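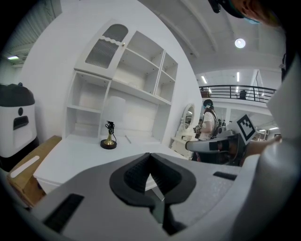

Minutes of the working group on automation
Clunton meeting room, April, 10:30

Chair: Lama Awad. 11 members present, apologies from 6.

1. Minutes of the last meeting
Approved with one fix. The quote under item 4 came from Boutros, not Selitz.

2. Report on the Dalel open day
The chair went with two members. Dalel is teaching robot arms to tidy and set up rooms by having people do the tasks first with hand-held grippers. Visitors saw people working with the grippers in furnished rooms, then a talk, then an arm moving a cup from a shelf to a desk.

The chair said the hand work was the most convincing part of the day, and that it was done by people. The arm was given 30 tries in the talk's own figures, on one shelf, with one cup. She asked what happens with a different cup and was told this was "on the roadmap." She asked for the roadmap and did not get one.

A member who also attended thought this was too harsh. The arm did recover once after a bad grip, and two years ago it would have just stopped. The chair agreed it recovered. She noted that a presenter had a hand on the stop button the whole time, which may be normal, but the talk called the arm "unattended."

Question from the floor: does recording more people make the arm better? Dalel says yes. No results were handed out, only a leaflet. The leaflet says 50 homes by next year - it does not say what the arm will do in them.

3. Request for a trial
Dalel has offered a free trial in our show apartment. Members were split. Concerns raised: who pays for damage, who sees the recordings, and how much staff time "free" takes up. Boutros charged for setup after making much the same offer.

Agreed: no trial for now. Chair to write to Dalel asking for failure counts by task and a copy of the trial terms.

4. Selitz floor cleaner
Still getting stuck on the lobby mat. Mat to be taped down again.

5. Any other business
Parking passes for the fall visit are not settled. Carried over.

Meeting closed 11:50.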